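From: Hye-jin Shim
To: gripper-users list
Date: November 19, 2019
Subject: Re: Zirby hand grippers, worth it for cloth?

Ruwan Pramanik wrote:
> We're thinking of getting a pair of the Zirby hand-held grippers for
> the Purnedstead group, mostly to record demos with clothes and towels.
> The Levmont page says they handle "soft goods" but every clip they show
> is blocks and cups. Has anyone on here used them on real laundry?
> Main worries are (1) whether the fingers hold thin fabric, (2) how tired
> your hands get, and (3) whether the cameras see anything useful once
> there's a shirt in the way. Also, is the support plan worth paying for?
>
> Ruwan

Hi Ruwan,

Yes! We've had a pair on trial since April and laundry is pretty much all we do with them, so you asked the right person (or the wrong one, if you wanted a short answer).

Thin fabric first. The yellow fingers do better than I expected. Cotton tees, pillowcases, a fairly slippery blouse, all fine as long as you come at an edge or a fold. If you try to pick up the flat middle of a sheet you'll just skate over it and get annoyed. I pinch from the side now, with the tips almost shut before I touch the cloth, and I miss a lot less. Thick towels are the other problem. One layer is OK, but a folded one wants to pop back out, and I end up squeezing the trigger way harder than feels good.

Which gets me to your hands. I'm fine for 40 minutes or so and then my thumb starts complaining. My coworker goes a full 60 and laughs at me, but she has bigger hands. The handle could really use a smaller size. I've asked, and got a nice reply with no date in it.

The camera view is where I'd spend your time before buying. It's very wide, which I like, because you keep the other hand and the piles in view while you work. Two from the bedroom set:

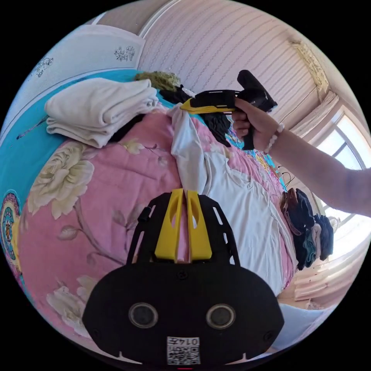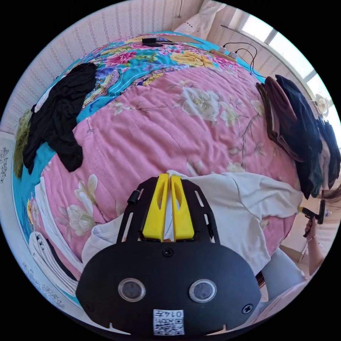

White garment on the pink quilt, both from the unit with the 0147 sticker.

The wide lens bends things a lot, so a flat bed looks like a hill. Our software copes with that once it's calibrated, but do the calibration again if you take the plate off for any reason. I skipped it one time and lost an afternoon of recordings. And yes, a shirt held up close does block the view. I've gotten into the habit of keeping the cloth low and pulling it sideways along the bed, and that helps more than any setting I've played with.

White on a bright day is hard too. If you have a big window, try some takes with the light at your back and compare. A busy bedspread doesn't seem to bother the tracking at all, by the way. Plain sheets gave us more trouble.

Support plan: we paid the extra 200 for it and I'm on the fence. They swapped a sticky trigger for us within the week, no arguing, so that was great. But the phone line mostly reads you the manual. If you've got somebody handy with a screwdriver at Purnedstead I'd skip it the first year and put the money into spare fingers. Ours are starting to wear smooth at the tips, and a smooth tip plus a silky shirt is no fun.

Did you look at the Coetzee ones too? I only got to hold them for a few minutes at a demo table. Lighter, nicer handle, but the fingers felt short to me and I never tried them on cloth, so take that for what it's worth.

I can send you a couple of full takes if you want to see how the folding goes from start to finish. Tell me what file size your mail can stand, or I'll put them on a drive and post it.

Hye-jin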